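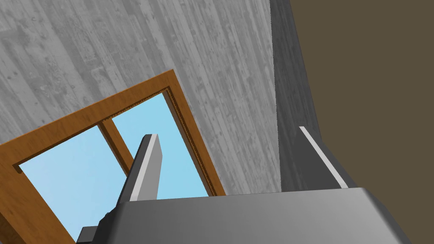 When do you buy the arm, before or after the simulation work?
After. Pay for sim time first, sign for hardware once you know what reach and what gripper the tasks need.

Equipment Planning, Unit 5: Budgeting for a Two-Arm Household Robot
Reading time: 5 min
28/12/2019

Notes go with the Skurkadness case. Bring your own worksheet, we fill in the cost lines together.

Start from the tasks. List them before you open a catalog. Ours: open and close drawers, pick hand tools off the floor, get through doors, work near curtains and other soft stuff. Each task gets a row. Each row gets reach, payload, gripper opening, sensor. Leave the price column blank for now. People fill in price first and then bend the task to fit it.

Sim costs are real costs. License, scene building, a workstation that can render the rooms. Skendum quote in the packet is $871 per seat per year, 5 seats. Renewal falls in February, so it hits the next budget, put it there.

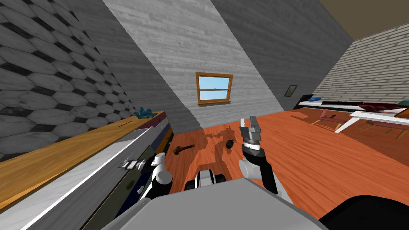 and don't forget the scenes themselves. Somebody has to build rooms, place the objects, check that a drawer slides like a drawer. In the case that was 576 hours of staff time and the first draft of the budget had zero for it. Use loaded hourly rate, not take-home pay.

Floor pickup vs. counter height. Big one for the spec. An arm that covers a counter top nicely may not get down to the floor without the base bending or the torso dropping. Lift column = separate line item, long lead time. Ask the vendor for the reach drawing, side view, with the base on it. A single reach number tells you very little.

Grippers. Two-finger is the default and the cheapest. Check:
- opening width against the fattest handle on your list
- finger length for drawer pulls
- wrist size, wrists hit things before fingers do
- spare finger sets, order with the arm, shipping alone is painful later

Wrist cameras: price them with cable, mount and calibration time. The Branlow quote leaves off the mount. Read it again, the mount is in the footnote.

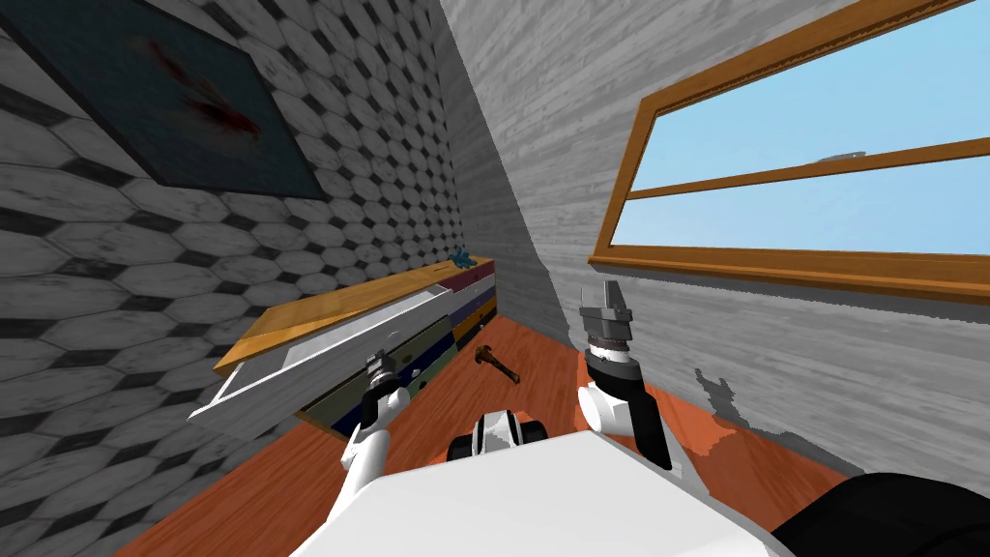

PLANNING & PROCUREMENT

Left arm / right arm. Do you need both the same? Case team bought a matched pair. Argument for: one set of spares, one training manual. Argument against: one arm mostly holds or pulls while the other does the fine work, so a cheaper one might do. Write down which way you go and why, its on the worksheet.

Contingency. Yeh plan used none. Then came the power work and a wider doorway for delivery. Measure the route in!! Crate, elevator, door, turn in the hall.

Lead times: the arm was 41 days from signed order in the case, grippers came seperately. Don't book the installer off the arm date only.

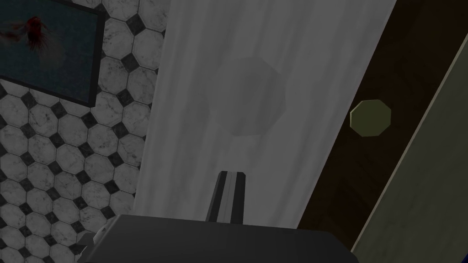
Source: Skurkadness course packet, simulation renders

Rooms change the spec too. Bathrooms are tight, and a round doorknob is a different grip problem from a lever or a drawer pull. If knobs are on the task list, test them in sim before you pick fingers. Curtains: cloth simulation is slow, budget extra compute or take that task off the list for year one.

For next class: task table with all rows, one vendor quote marked up, one paragraph on what you'd cut first if the budget drops by a quarter. Handwritten OK.

Filed under: Robotics, Capital Equipment, Class Handouts

Contact the course office | © 2019 Skurkadness | Back to top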